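Part-Time Packing and Shipping Help Wanted at Lakitz

Posted Sep 20, 2025

Hi there! I run Lakitz, a little mail-order shop that sells yarn, buttons and sewing notions out of the back half of an old hardware store on Pettigrew Street. I started it on my dining table, moved it into the garage when the dining table gave up, and landed in this building in May. Now I need another pair of hands, and I'm hoping they might be yours.

The job is mostly packing orders. You take a slip off the printer, walk the shelves, pull what the customer asked for, check it against the slip, and get it bagged or boxed and labeled before the mail truck comes at 2. Some days that's easy. Some days (the week before a long weekend, or any time a knitting podcast mentions us) it's a scramble, and I'll be right there next to you scrambling too.

I care a lot about dye lots. If someone orders 5 skeins of the same blue, they all need to come from the same batch, and the batch number is printed so small on the label that I keep a magnifier on a string by the door. If you're the kind of person who enjoys catching that sort of thing, we're going to get along great.
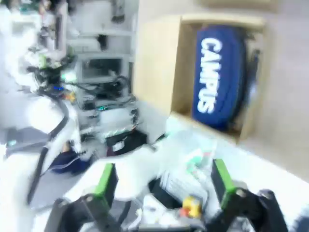

You'll also help with returns, which come in on Mondays in every kind of packaging known to the postal service. Each one gets opened, looked over, logged in Cirkeo (our inventory program, a bit clunky but you get used to it) and put back in stock or set aside for the remnant sale. I'll teach you all of that. I don't need you to know how to knit or sew, though fair warning, the last person I hired couldn't do either and left with a half-finished cardigan and a serious wool habit.

Hours are 20 a week to start, weekday mornings, 9 to 1. We can shift things a little if you have school pickup or classes. Pay is $18 an hour, every other Friday, plus 45 percent off anything in the shop. After your first two months you get paid sick time, and we close for the last week of December.

A few things you should know before you apply. You'll be on your feet for most of the shift, on a concrete floor (there are mats). Boxes from our Coron wool supplier can weigh up to 40 pounds, and we have a hand truck but also three steps up from the loading door that I keep meaning to put a ramp over. There's wool dust, so this would be a rough place for anybody with a wool allergy. Parking is free behind the building and the 83 bus stops at the corner.

No experience needed! If you've worked in a stockroom, a library, a kitchen, anywhere with a lot of small things that have to end up in the right spot, tell me about it.

To apply, send me a few lines about yourself and which mornings you're free. A resume is fine but I'd like the few lines more. Use the contact form on the shop site and put "packing job" in the subject, or drop a note through the mail slot. I'll write back to everyone, and I'm hoping to have somebody start in early October.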